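Open day at the Wragg building, Pliltard
Posted Jun 26, 2022

The Kirorum people opened their workshop in Pliltard to visitors again this year. I missed the one in May, so I took the early train and was at the door shortly after it opened. Entry is free, but you sign in and get a paper badge with a number on it. Mine was 94.

The ground floor is given over to small bathroom goods: brush handles, razor stands, soap dishes, travel cases. Kirorum doesn't mold its own parts. They come in from Berkia in crates, and the work done in Pliltard is sorting, checking, and packing. The first stop was the checking room, where the talk was mostly about handles. A good one should be smooth all the way up, and the seam where the cap meets the body should be thin and even.
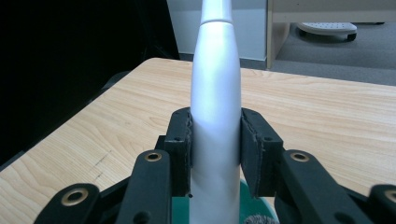
Why does the seam get so much attention?
Toothpaste and water collect in it. If the gap is too wide it gets dirty quickly, and that is the complaint the shop hears most from customers.

The finish matters too. Kirorum sells matte and glossy versions of most things, and we were told matte is the better seller by a long way. I prefer it myself. Fingerprints don't show as much and it is easier to hold with soapy hands.

After that we went through to the packing side. Crate 2458 was open on the floor for people to look into, with the parts laid in rows between sheets of paper. Crate 2299 was next to it with the lid still on. Each carton gets a printed slip, a leaflet, and a strip of tape, and it goes onto the cart by the back door. The carts looked older than anything else in the building.

Most of the tables on this floor are light wood. I asked if they scratch the goods, and the answer was that grit does the scratching, so the tops are wiped down before each batch.

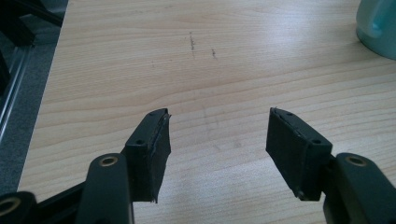 Upstairs there is a display of old stock, which I liked more than I expected to. The travel cases go back a long way and some of the colors are awful. There is also a sales table with seconds at half price. I bought a soap dish and two travel cases.

Coffee was in the hall, cash only. The toilets are on the ground floor past the stairs. If you drive, the lot behind the building fills up early, and the 503 bus stops across the street.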